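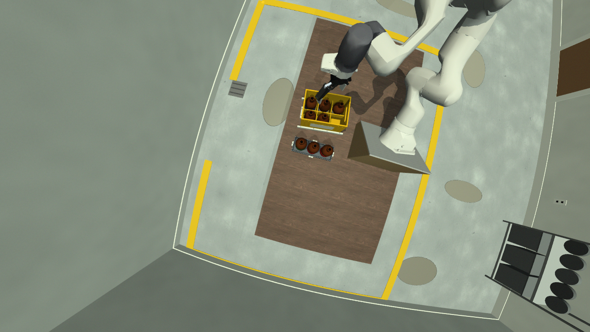 23 December 2022

Madder again. This is the last session before the break, so I am writing up the whole run in one place. The loose sheets by the stove will go in the bin once this is done.

Where things stood this morning: the Filari skeins had been in the alum since yesterday, left to cool in the bath overnight with the lid on. Alum at 7 percent of the dry weight of the wool, cream of tartar at 5 percent. The madder was soaking separately in the enamel pot, started two days ago with cold water. It had a light skin on top and smelled the way it always does, like wet hay and a bit like beets. No sourness.

The question for this run was the brown. The last three batches came out closer to brick than to red, and the Letonley order is for red. I had three suspects:

- the bath getting too hot at the end
- the water
- the root itself, meaning the new sack from Frimpong

I wanted to change one thing at a time. That didn't quite happen, see further down.

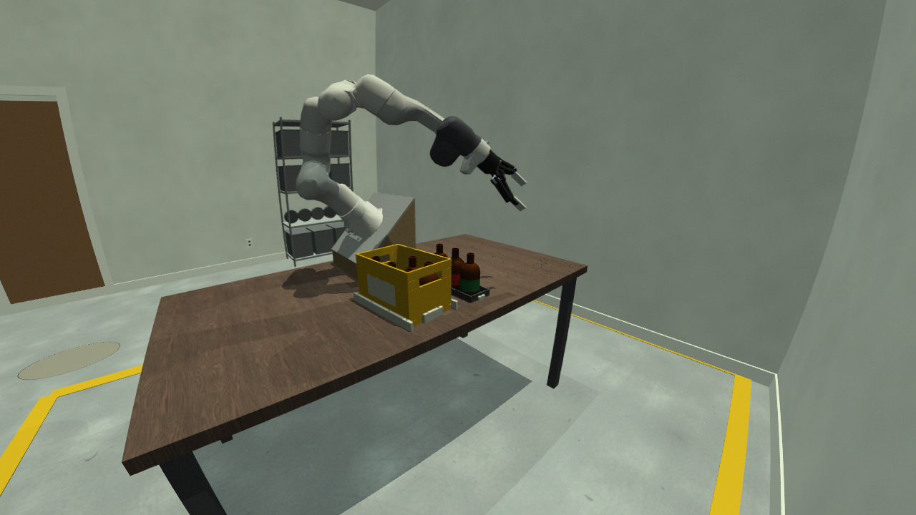
Pirmin Hauser
Dyer and workshop lead

**Setup**

Two pots, same size, same weight of wool in each, same weight of ground root. Both filled from the same soaking pot, which I stirred well and split with the ladle, alternating so that the sediment went evenly. Pot A was topped up with tap water. Pot B was topped up with rainwater from the barrel, strained through the old pillowcase.

Wool went in wet and at room temperature. I squeezed the skeins but did not rinse them after the mordant. The old card on the wall says to rinse. I have stopped doing it for madder and should probably cross that line out, or at least write "optional" next to it.

A pinch of chalk in pot A was the plan. I forgot it and only noticed after the heat was on. I left it out. Our tap water leaves a thick crust in the kettle anyway, so pot A had plenty of lime in it without my help. Still, anyone comparing with the April notes should know that those batches did have chalk added.

**Heating**

Target was 52 °C and no more. I brought both pots up very slowly, lowest setting on the plate, lids half on. The left burner runs hotter than the right one at the same mark on the dial, so I swapped the pots partway up. Pot B lagged behind for a while after the swap and then caught up.

The dial thermometer and the glass one disagree. The glass one was right when checked in ice water and in boiling water, so I trusted that one. The dial reads low, and it gets worse the warmer the bath is. If the brick batches were all done with the dial thermometer, which I think they were, then they were all hotter than we wrote down. That alone could explain a good part of the problem. I have put tape over the face of the dial so that it doesn't get used by accident.

Held both at 52 °C for two hours. I turned the skeins by hand now and then and otherwise left them alone. The color came up orange first in both pots, which looked wrong and made me want to turn up the heat. I didn't. It moved toward red in the second hour, earlier in pot A than in pot B.

Then plates off, lids on, leave to cool. I pulled one small test skein from each pot at that point and rinsed them for comparison. The rest stays in until it's fully cool.

**What the test skeins look like**

Written while damp, so expect everything to be lighter when dry.

Pot A (tap): a clear red, slightly to the blue side. Even, apart from a paler patch where the tie was too tight. Much nearer the Letonley sample than anything from the last three batches.

Pot B (rain): orange, like the outside of a ripe persimmon. Pretty, and it would sell, but it isn't what they asked for. Bleeds more in the rinse too. Second rinse still had color in it when pot A's was nearly clear.

Neither one is brown. Both pots used the Frimpong root, so I can take the sack off the list. I was ready to write them an annoyed letter and I'm glad I waited.

So: heat is the main thing, water is the second thing. Lime in the water pushes toward red, soft water toward orange, which is what every old dye book says and which I had let myself forget after a summer of using the barrel for everything.

**The tie marks**

Still getting pale bands under the ties. Figure-eight ties in cotton, loose enough to get a finger through, is the rule. Some of these had clearly been tied in a hurry, and cotton tightens up once it's wet. For the Letonley skeins I retied every one before it went into the mordant. It's dull work but a pale band in a plain red shows up badly once it's knitted. In the heathered Filari it wouldn't matter so much.

Note for whoever winds the next lot: please leave the ties longer. Short ends come undone in the pot and then I'm fishing tangles out with a spoon handle.

**Exhaust bath**

There is a lot of color left in both pots. Once the wool is out I'll combine them and run a second bath with undyed odds and ends, no fresh root. Past second baths gave salmon and a sort of apricot. A third one is hardly worth the electricity, it comes out the color of weak tea with milk.

I would like to try the second bath with a spoon of washing soda at the very end, on a single skein, to see how far it shifts. Keep it separate from the order. Soda on warm wool makes it harsh if you leave it, so in and out, then a rinse with a splash of vinegar. Write down how long.

**Ploltamska recipe**

I tried reading the Ploltamska sheet again, the one that came folded inside the secondhand dye book. It calls for bran water with the madder, kept warm overnight before the wool goes in, and then "a slow fire until the hand does not like it." I take that to be about where we were today, possibly a bit under. It makes sense to me now in a way it didn't in April, when I had the bath far too hot and blamed the bran.

Bran is cheap and I'd like to give it a fair go. What it should do, according to the sheet, is brighten the red and take the dullness off. The sheet says nothing at all about water, so whoever wrote it had one well and used it.

For a proper test:

1. Tap water only, both pots.
2. Glass thermometer only, both pots.
3. Bran soaked overnight in a cloth bag, squeezed out, liquid into one pot. Same amount of plain water into the other.
4. Same mordant as this run. Don't touch the alum.
5. Chalk in neither, so it can be set next to today's pot A.

The bran needs a bag with a close weave. The last one let everything through and I was picking flakes out of the yarn for days.

**Weighing**

A small thing but it cost me time. The kitchen scale drifts when it's near the stove. I zeroed it, weighed the root, took the bowl off, and it didn't go back to zero. Moved it to the shelf by the door and it behaved. I weighed everything for pot B again over there and redid pot A to match. The cream of tartar was weighed by the stove and I didn't catch it, so that 5 percent is a bit less certain than the 7 for the alum. I doubt it shows.

The scale should live by the door from now on.

**Fastness**

I cut a length from each of the two test skeins and taped it to card with half of it covered. The cards are in the south window. There's not much sun to be had at this time of year, so they can stay up until April and we'll look then. I put a length of the old brick color up next to them for company. Writing on the back in pencil, the pen fades faster than the yarn does.

Wash test is for after the break. Warm water, the plain soap, a scrap of white wool stitched alongside to catch anything that comes off. I expect pot A to pass. Pot B I am less sure of.

**Stock**

Alum is low. Enough for the rest of the Letonley order if nothing has to be redone. Ask Frimpong whether they can send some with the next root and save us the second delivery. Cream of tartar fine. Chalk fine, obviously. Rubber gloves: only left hands remaining in the box again.

The sack of root is folded over and clipped, up on the rack away from the steam. It had been standing open next to the sink. Madder keeps for years if it's dry and I don't want to find out what it does if it isn't.

**Before locking up**

Pots off the plates and on the floor, lids on. Wool comes out tomorrow morning when I'm in to see to the heating. It will get one rinse, a spin, and then hang in the back over the drain. No washing until it has been dry for a while. I've had better luck letting the color sit in the wool before the first soap, though I can't point to a test that proves it. Add that to the list as well.

Rainwater barrel needs its lid tied down before the wind gets up. The hinge is going and I've been holding it shut with a brick.

To do, first day back:

- wash test, both pots
- photograph the dry skeins next to the Letonley sample, by the window
- send them a snip of pot A and wait for a yes before dyeing the rest
- new dial thermometer, or another glass one and a case for it
- fix the wall card: temperature, rinse, "tap water for red"
- buy bran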